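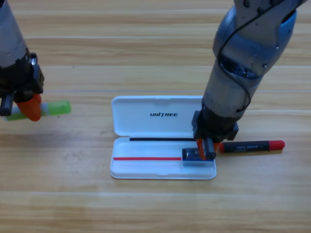 Two arms, one pen case, markers to put away.

Hi all,

Thanks for the quick replies on the Druvthorpe list. I'll answer the money question first, as that's what everybody wrote to me about!

> On the budget thread, Tapia group wrote:
> We can cover one arm out of this year's money and
> maybe the second in July. Do you really need two?
> And what is the 2617 line for? It just says "bench".

Yes, we really need two. I went back and forth on this (I'd love to save the money too) but look at the pen case job at the top. The left arm has the marker with the green cap and the right one has its finger down at the other end of the open case. With a single arm I'd be pricing clamps and a holder for every new box we want to try, and that adds up faster than you'd think.

The 2617 is the table, the mounts and the power strips, all in one quote from Jostine. Sorry, I should have split it out. The mounts are most of it. If we buy the table ourselves we save 340, but then somebody has to drill it, and I'm not volunteering again.

Things I forgot in the first version:

- spare fingers for the grippers, 80 a set. I'd like 7 sets - they're the part I expect to replace most
- cable ties and sleeves, from the small stuff budget
- shipping, which Bistum still hasn't quoted (I've asked twice)

On splitting the purchase, I'd much prefer one order. If July is the only way, could we at least get both sets of mounts now? Then the second arm just bolts on when it comes.

New spreadsheet goes up tonight, after 9 pm. Shout if a number looks off.

Cheers from the Druvthorpe bench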